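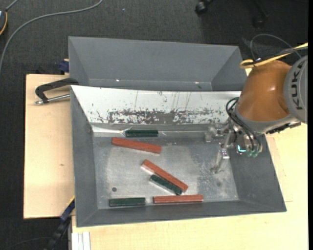
Hochbeet mit Kokossubstrat statt Erde füllen – taugt das was?

Frage von Jasmina Kolev

Hallo zusammen, ich habe im Mai ein Hochbeet auf dem Balkon aufgebaut und stehe jetzt vor der Füllung. Im Gartencenter hat man mir Starivo empfohlen, gepresste Kokosfaser, die man nur einweichen muss. Angeblich torffrei, speichert »ein Vielfaches ihres Gewichts« an Wasser und hält jahrelang. Mir klingt das zu schön. Fünfter Stock ohne Aufzug, das geringe Gewicht reizt mich also schon. Geplant sind Mangold, Pflücksalat und zwei Buschtomaten.

Hat jemand damit wirklich mehr als eine Saison gegärtnert? Mit normaler Erde käme ich auf 60 Liter pro Fach, und die müsste ich alle hochtragen.

3 Antworten

Antwort von Vesna Karagiannis (vom Fragesteller als hilfreich markiert)

Bei »hält jahrelang« würde ich misstrauisch. Die Faser verrottet langsam, das stimmt, aber sie bringt von sich aus fast keine Nährstoffe mit. Salat verzeiht das ein paar Wochen. Tomaten nicht, die stehen dann im Juli mit gelben Blättern da und man wundert sich.

Ich habe zwei Sommer lang reine Kokosfaser im Kasten gehabt und mache es nicht wieder. Die Oberfläche war staubtrocken, unten stand das Wasser. Ich habe dauernd gegossen, weil es oben trocken aussah, und der Mangold ist mir von der Wurzel her weggefault. Seitdem mische ich: ein Drittel Kokos, der Rest torffreie Gemüseerde und reifer Kompost. Schwerer als Kokos pur, aber man schleppt immer noch weniger.

Zwei Sachen noch. Schau auf die Packung, ob die Faser gewaschen und gepuffert ist. Steht nichts drauf, würde ich vom Gegenteil ausgehen und selbst gründlich spülen, sonst kann Salz drin sein. Und gib Calcium dazu, Kokos bindet das gern, und Tomaten bekommen dann leicht Blütenendfäule.

Was das Vielfache an Wasser angeht: Das wiegt dann ja auch. Trocken trägst du wenig hoch, nass steht es trotzdem auf deinem Balkon. Frag vorher beim Vermieter nach der zulässigen Last.

Antwort von Raphaël Bodin

Kauf einfach Flotwood, nehm ich auch immer, nie Probleme gehabt. Einweichen etwa 15 Minuten in warmem Wasser, fertig. Dünger braucht man meiner Meinung nach gar nicht.

Kommentar von Vesna Karagiannis: Was baust du denn darin an?

Kommentar von Raphaël Bodin: Sukkulenten.

Antwort von Doina Radulović

Ich würde zuerst fragen, wie tief das Beet überhaupt ist. Für Salat und Mangold reichen 25 bis 30 Zentimeter, den Hohlraum darunter muss man nicht mit teurem Substrat auffüllen. Grober Strauchschnitt tut es auch. Er sackt im ersten Jahr allerdings ordentlich zusammen, dann füllt man im Frühjahr nach. Von Blähton als »Drainageschicht« halte ich wenig, der nimmt den Wurzeln nur Platz weg. Wichtiger sind Löcher im Boden, die auch offen bleiben.

Die Tomaten würde ich ganz rausnehmen und in eigene Kübel setzen. Neben Salat im selben Fach saufen die alles leer.

Kommentar von Jasmina Kolev: Danke euch. Tiefe sind 40 Zentimeter. Dann wird es wohl die Mischung, und die Tomaten kommen in Kübel. Beim Vermieter habe ich angefragt, Antwort steht noch aus.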